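Visit report: Virág sorting and returns hall, open day

The open day at the Virág hall ran from ten until four, with entry in groups at the top of each hour. I went with the eleven o'clock group. What follows covers the returns side of the building, the bins and the way mixed goods are handled. The loading dock was open too, but I spent only a few minutes there and have left it out.

Virág handles returned and unsorted household goods for a number of small retailers, the largest of them being Lokarora. Goods arrive in whatever the sender had on hand. Everything is emptied into gray bins at intake, and from then on the bin is the unit of work. According to the sheet handed out at the door, the hall keeps 2000 bins in circulation, of which 300 are out of service for washing at any given time. The sheet lists 743 active storage positions. I asked where the remaining bins stand and was told on the floor, in stacks, near the dock.

Our guide, Angeliki Kourkoulas, started at the intake benches. A bin is filled to one layer and no more. Items may touch each other and may lean on the wall, but nothing should rest on top of anything else. The old practice was to fill to the rim, and breakage was high enough that the rule was changed two years ago. One layer wastes volume. It also means that the person at the next bench can see the full contents without moving anything, and the bin can be logged in a single look.

Bins are worked in pairs, one behind the other, long sides parallel. The front bin is the one being emptied. Spacing between the two is kept small so that the reach stays short. Bench height is fixed, and shorter staff use a step. I would have expected adjustable benches in a hall of this age.

Most of the questions in our group concerned mixed contents. A typical bin from Lokarora combines toys, kitchenware and plain blocks used as display stands, and staff also keep practice bins made up to the same pattern, with fruit or imitation fruit added for its awkward shape. The difficulty lies in the variety. A round item rolls when a neighbor is removed. A cup standing upright is stable but takes up its full footprint, and an open rim is easy to knock. Light toys with long projecting parts catch on other things. Blocks give no trouble except when they sit tilted in a corner, where there is little room to get hold of the far side.

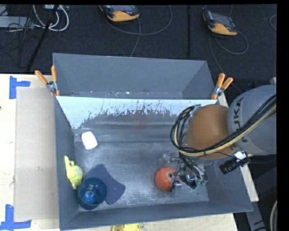

Darius Venckus disagreed with the usual advice to clear the corners first. He said that the item standing most freely should go first, whatever it is, and that corners become easier once the floor of the bin is open. His other point was about cups: he wants them stood in a corner at intake, rim up, and left until the end, as two walls already protect them. Kourkoulas replied that the written procedure says nothing on order and that both methods are in use on the same shift.

From the benches the group moved to the wash line. Bins go through upside down on a rail, are rinsed, and then dry on slanted racks. The detergent is Amora, dosed by a wall unit. Water temperature is 70 degrees Celsius at the first nozzle. Labels do not survive this, so the bins carry a molded number on the short side instead. The numbers are hard to read in poor light, and the lamps over the drying racks are weak. I mentioned this and it was written down.

Storage is conventional shelving by Bullness, four levels high, with the top level left empty at the time of the visit. Each shelf has a lip at the front edge. A bin has to be lifted over it, which slows things down a little, but nobody has to check afterward whether it has been pushed back far enough. Translucent and breakable goods are kept on the lowest level. Food items, real or imitation, are not stored at all and go back to the practice benches at the end of the shift.

The tour took fifty minutes. Coffee was served in the canteen, where a table had been set out with worn bins cut in half to show how the floor and corners wear. Scratching was heaviest along the front wall, and two of the samples had hairline cracks starting at the base of the corner radius. These were the most useful exhibits of the day and would have been better placed at the start.

Practical notes: the parking lot is small and was full by half past ten. Closed shoes are required. Bags go in lockers, which take a coin. The next open day has not been scheduled; groups can apply in writing to the front office.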